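Whether machines can take over small household chores was the question put to Helmut Harms, who leads handling trials at Pevden.

"Picking up a cup is the easy part," Mr. Harms said. "Putting it where it belongs takes more care."
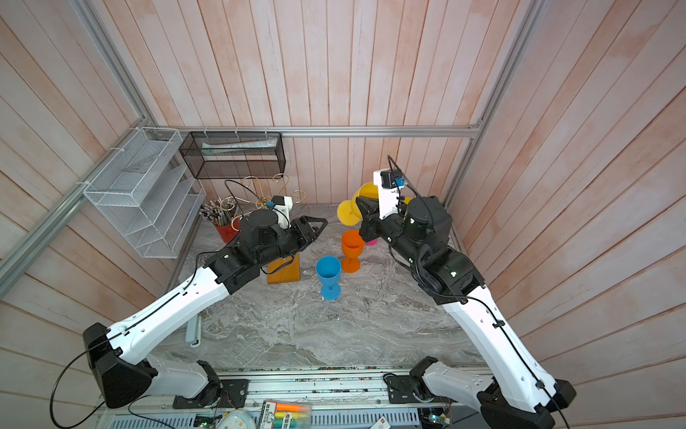
Bastian Bauerfeind
Staff Writer, Lovgate

Pevden plans 250 trials on cups and stands in February. Mr. Harms declined to forecast a date for home use.

"A person clears a table in some 20 seconds and thinks about something else," he said. "Our arms need every bit of attention we can give them."
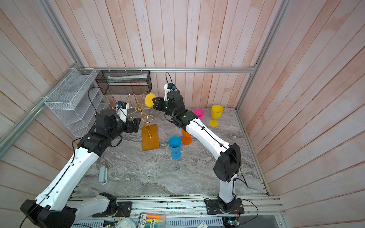
"I would not sell that to a family yet," he added. "A shop floor may come first."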